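Brarkier Household Handbook, section 2: Folding and putting away the table cloths
April 2019
By the Brarkier house team

If you've read the section on washing you'll know how fond we are of our cloths, and this part is where a little patience pays off (put the kettle on first, if you like). It covers the plain green ones and anything else with a shaped edge.

Before you start

Clear a flat surface and wipe it down. Crumbs work their way into a knit and are a nuisance to get out again.

1. Lay the cloth out with the right side facing down.

2. Smooth it from the middle outwards with the flat of your hand. Take your time over this - a crease folded in now will still be there in October.

3. Pick up one end by the corners and bring it over to meet the other. Let the cloth hang for a moment before you lower it, so it drops straight.

4. Line up the edges, then fold once more the same way.

5. Carry it to the Tai drawer on both palms and lay it in, fold towards you.

Caution: never tug at a shaped edge to make it meet its neighbour. The stitches stretch, and they don't go back.

Note: cutlery goes away after the cloths, in the Zarnthorpe tray.

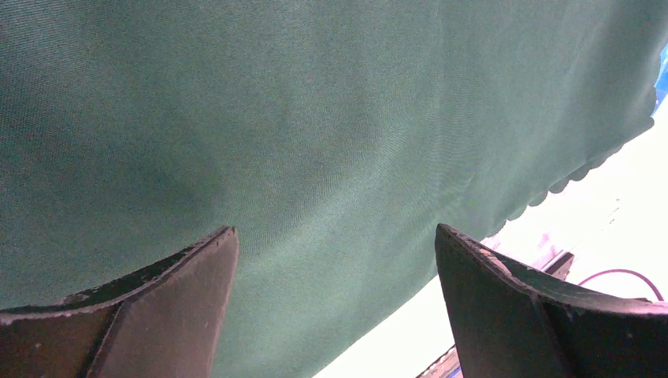
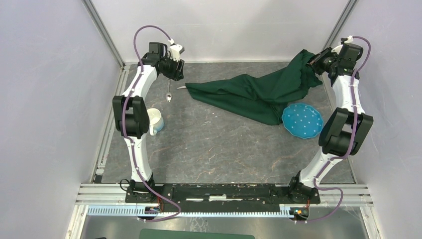 Shaped edges do need a gentler hand than straight ones, and we'd ask you to treat them kindly. Match the flat part of the cloth first and let the edge fall where it likes. On the dark green cloth the little rounded bumps run down part of one side and then give way to a smoother stretch, so begin your lining up from the smooth stretch and work back towards the bumps. Any soft folds left across the middle can be stroked out before step 3.

Reader comments

My drawer is too shallow for two folds, so I do a third and it sits nicely. Thank you for the tip about the edges!

Could you add something on round cloths? I always end up with a lump.

Later, I tried step 2 with a slightly damp hand and it was much easier.

Contact the Brarkier help desk | © Brarkier 2019 | Back to top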